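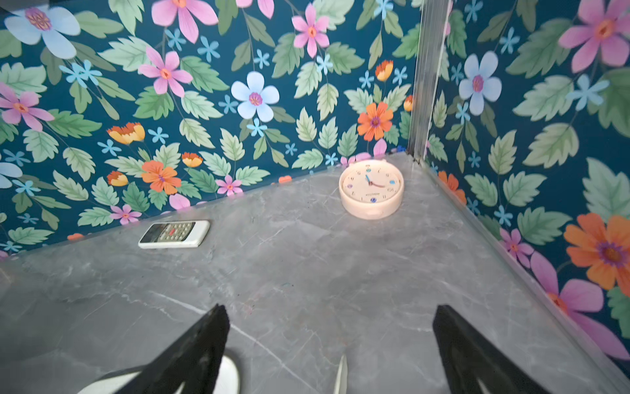

Teal floral paper, gray marble-pattern base, silver strip in the corner

Small gap under corner strip, and storing gift bags against wallpaper
Posted by Jeanine Lambrechts, 22 March 2024
Viewed 3,571 times

I put up floral wallpaper in the corner I use for wrapping presents. The surface is a gray marble pattern and the paper comes down to it on both sides. The paper is from Jedico, two panels, hung in February. Where the walls meet there is a silver metal and glass strip going up the corner. There is a small dark gap at the bottom of it, right where it meets the marble. Along the right wall I have a narrow raised gray edging, and that side is fine.

I want to close the gap without making a mess of the paper. I have white caulk and clear silicone in the house already. Snips of ribbon and bits of tape end up in that spot every time I wrap something, and I have to get them out with a toothpick.

The other thing is the bags. I keep paper gift bags and use them again, and they have been standing open against the wall. They are the nice printed kind, mostly pink and white, with flowers and little dumplings on them. The creases go soft after a while and then the bag won't stand straight when you put a present in it.
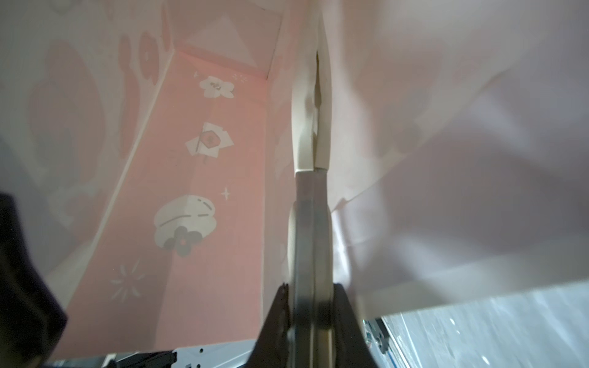 I tried folding them flat, but then I get new creases across the front, and those show more than the old ones. I also worry about color rubbing off on the wallpaper if they lean on it for months. The wallpaper cost me 223 for the two panels and I don't have any left over to patch with. Is it better to hang the bags somewhere, or is there a way to fold them that doesn't show?

Rianne Desmet

Clear silicone, not the white caulk. White will show as a dot against gray and teal and you will see it every time you sit down there.

Vacuum the gap first, then wipe it with a barely damp cotton swab and leave it overnight. Put low-tack tape on the wallpaper on both sides, but try the tape on a bit of paper low down that nobody looks at, because some papers lift. Cut the nozzle as small as you can. One small dab, smooth it with a wet finger, pull the tape off right away while it is still soft.

Don't run silicone up the strip. If you ever want to change the wallpaper you will need to get the strip off.

For the bags, fold along the factory creases only. Push the sides in first, then fold the bottom up against the back. If you fold the bottom toward the front you get the line you are talking about. Stand them upright in a box like files – handles up, not too tight. I have not had color come off a bag onto a wall, but in a box it can't happen anyway.

Drismont

I just pushed a bit of gray putty in mine. Works ok. Bags I throw in a drawer

Garg270

Agree on clear. One thing to add, check that the strip isn't loose before you seal it. Press it near the bottom. If it moves, fix that first or the silicone will pull away.

For soft creases, lay the bag flat under a couple of heavy books for a few days with a sheet of plain paper inside. An iron on low with a cloth over it also works on plain paper bags, but I wouldn't do it on anything glossy or with foil on it.

Jeanine Lambrechts

Thanks. The strip is solid, I pressed it. I'll go with the clear silicone and try the tape down by the edging first. I had been folding the bottoms toward the front the whole time, so the next ones go the other way and into a shoe box.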